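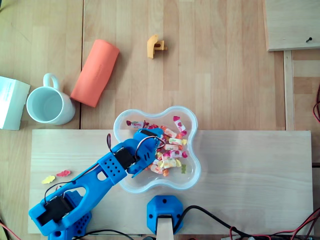 Wrapped sweets in the clear bowl, July.

Saturday, started 7.40

Third attempt with the lemon boiling. The question is still the same one: why do the pieces become cloudy and sandy inside after some days, when they are clear like glass on the day of pouring. Gregor thinks it is the acid. I thought it was the stirring. Today I changed only the moment when the acid goes in, and left the stirring as in the last batch, so that we can compare.

Sugar, water and glucose syrup in the same proportion as before. Syrup is from the new Tralari drum, the old one is finished. I don't like to change the drum in the middle of a series but there was no choice. Fadime has written the drum change also on the wall sheet.

Total in the pan before heating: 2,360 g.

Lid on for the first part of the boil, until the steam has washed down the sides. Then lid off and brush the sides with hot water. I brushed two times. In the last batch I forgot the second brushing, and Fiona Geddes found crystals on the rim afterwards, so this is maybe a second difference between the batches and not only the acid. I should have thought of it before.

The Trimex thermometer was checked in boiling water first thing. It reads 2 degrees too high, the same as last time. I have corrected for it in the sheet and here I write no raw readings, to avoid confusion. Final temperature was reached quicker than I expected. The window was open and it is dry weather, I don't know if this makes any difference for the boiling, but certainly it makes a difference for the wrapping.

Pan off the heat, poured on the oiled slab, waited until the edges could be lifted with the scraper. Only then acid and lemon oil, folded in by hand. It is harder to mix like this. There were white streaks at the left end of the slab and I had to fold more than I wanted. The pieces from the left end are kept separately, in the tin with green tape.

Wrapped weight, good pieces only: 871 g. This is poor. A big part went stiff before I could cut it. Next time somebody must cut while I am folding, Montri has offered.

Taste: sharp at first, then quite flat. Lorna Jardine says the lemon is better than in batch two because the oil was not boiled away. I can't taste a difference but I had a cold this week.

11.15. Broke three pieces from the middle of the slab. Clear inside. One from the green tape tin, already a little dull along the streak.

Storage test: half of the good pieces in the dry cupboard, half on the open shelf by the sink. Label L3. Please don't eat from the shelf tray, the weight is needed.

Phoned Dallbridge about the waxed paper. They can send the heavier one, minimum order 211 sheets, strange number but this is how they cut the roll. I said yes.

To do
Descale the small kettle
Ask Gregor for his notes from the acid trial, the page is missing in this book
Weigh L3 again on Tuesday, both trays
Repeat with the acid as today but old way of brushing, so we know which one it was
New brush, this one is losing hairs

M. has the key for the cupboard.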